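Home | Forums | Home & Garden | Members | Search

Hair dryer on a power strip – yes or no?

odside_26
We've got a white oval table in the spare room and the nearest wall socket is behind the wardrobe. I want to run a power strip up onto the table and dry my hair there. My sister says never. Is she right?

Ok-hee Noh
Depends on the strip. Look on the underside for the maximum load, then check the watts on the dryer. Mine has been fine for 5 years.

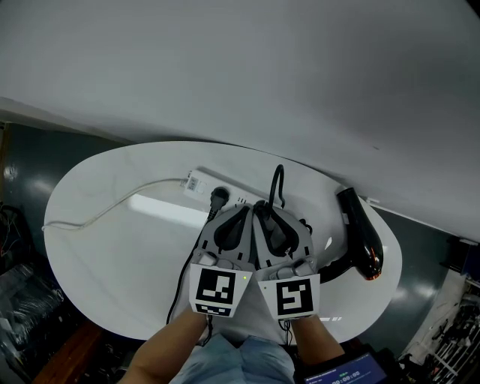

I do switch it off at the strip when I've finished, and I don't leave the dryer plugged in overnight.

finau_k
I'd side with the sister. One dryer on its own, maybe. Dryer plus a heater on the same strip, no.

Ok-hee Noh
Didn't say anything about a heater.

Waraporn Jaidee
Lead length matters more to me. If the cord hangs over the front of the table you'll catch it with your knee. Run it off the back and wind up the slack – loosely, not round the dryer.

odside_26
Strip says 13A, dryer is 2000W. Will move the wardrobe anyway.

342 views | 2 shares
Contact us | Back to top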